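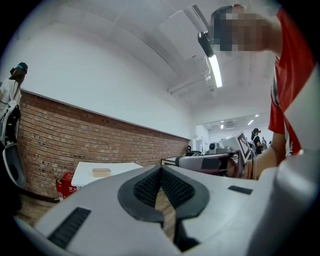
Unit 3: Shared Workrooms — Surfaces, Services and Fire Points

These notes accompany the second session on workroom planning at the Nuranham campus. Students should read them before attempting the Dundaris floor plan exercise.

3.1 Walls
A low band of brick beneath a painted upper wall is common in older workrooms. The brick withstands knocks from furniture, while the paint reflects light into the room. Where a ledge divides the two, it is to be kept clear of tools and cups.

3.2 Ceilings
Vents, light fittings and exposed pipes must be marked on the plan. Drawings submitted without them will be returned for correction.

3.3 Tables
Tables may stand against a wall provided that access to fire equipment is maintained. Small containers are to be labelled and returned to the shelf at the close of each session. The Correia layout, discussed in January, places all tables along one side and leaves the centre of the floor open.

3.4 Fire points
An extinguisher box at floor level is easily hidden by a table or a coat. The characters 灭火 on a red box mean "extinguish fire". Students should record the position of every box before moving any furniture.

Exercise
Draw the Verkon workroom at a suitable scale. Allow 3000 mm from floor to ceiling. Show 2 tables and all fire points — colour is optional.

Search this site Enter keywords Go

Contact the Unit Office | Room 289 | © Nuranham | Back to top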